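About us

Saris is a catering kitchen. We cook for schools, care homes and works canteens, and we have done so from the same building in Nikberg since Marius Pană rented the ground floor and put in two ovens. There are now 100 of us on the payroll, counting the drivers, and we serve 200 sites. The first delivery leaves at 6 in the morning.

What we make

Soups, stews, bakes, salads and cold lunches. The menu changes every 3 weeks. Most of what we cook starts as whole vegetables, delivered in crates and peeled, washed and cut by us. We tried buying them ready cut for one winter. The cabbage went brown by the second day and the customers noticed, so we went back to doing our own.

How the work is changing

Preparing vegetables is hard on people. It is standing work with cold hands and a lot of lifting, and the same movement of the wrist all morning. When we looked at our sick leave, sore shoulders and wrists were the main cause in the prep room, well ahead of colds. It was also the job we found hardest to fill.

Two years ago we began bringing in robot arms for the heaviest and most repetitive parts of it. We went slowly. The first arm only moved full crates from the trolley to the washing line, and it did that for a whole season before we gave it anything else. Today the arms lift, carry and stack. Cutting is still done by people, with knives, apart from the root vegetables that go through the slicing machine we have always had.

We plan new tasks on a computer before we try them in the building. Fulvio Costa runs this side of things. He started here as a kitchen porter and later ran the prep room, so he knows where people stand and which way they turn when they are carrying something hot. He works with Oprea, the engineering firm that installed the arms and looks after them. The two of them set up an ordinary kitchen on screen, put an arm in it and check what it can reach. The prep room staff are asked to look at it too, and they have sent plans back more than once. One layout had the arm swinging across the path to the sinks. It looked fine to the engineers and was dropped the same afternoon.

What it means for our staff

We told everyone at the start that no one would lose a job to the arms, and we have kept to that. Jobs have changed, though, and we would sooner say so plainly.

Some of the people who used to lift crates now run the line. They start the arms, stop them, clear jams and decide what goes through first. This is skilled work and it is paid a grade higher. Others moved to the cooking side, where we had been short for years. A few people did not like the change. They missed the talk at the long table, and with fewer hands in the prep room it is quieter than it was. We moved the morning break so that prep and cooking now take it together, and that has helped a bit.

Training is done in paid hours. Our in-house course is called Allow, after the green button on the control panel that has to be pressed before an arm will move. Anyone can take it, including drivers and office staff, and the next group starts in October. It covers safe distances, stopping and restarting, cleaning, and what to do when an arm ends up somewhere it should not be. Nobody works near an arm without having passed it.

Any member of staff may stop an arm at any time and does not have to explain why to a manager first. We log every stop and go through the log with the shift at the end of each week. Many of the stops are for small things, such as a trolley left in the wrong place. We are happy to have those in the log as well.

What we have not automated

Tasting, seasoning, special diets and packing for the care homes are done by hand. Special diets have their own room and their own team, and we have no plans to put a machine in there.

Visiting and working with us

Schools and customers are welcome to visit the kitchen in the afternoon, once the last vans have gone. Please ring the office first, as we need to find you a coat and hat. Jobs are listed on our vacancies page and on the board by the front door. You do not need experience with machines to apply for the prep room.

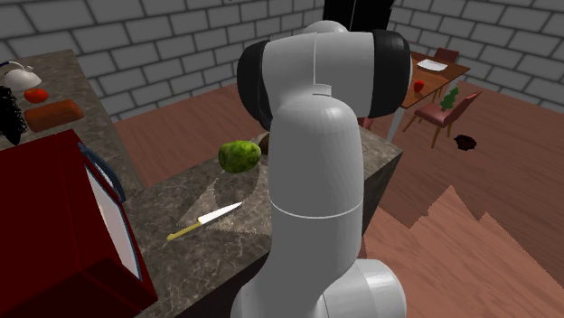 Computer model of a robot arm at a kitchen island, with a cabbage and a knife on the worktop.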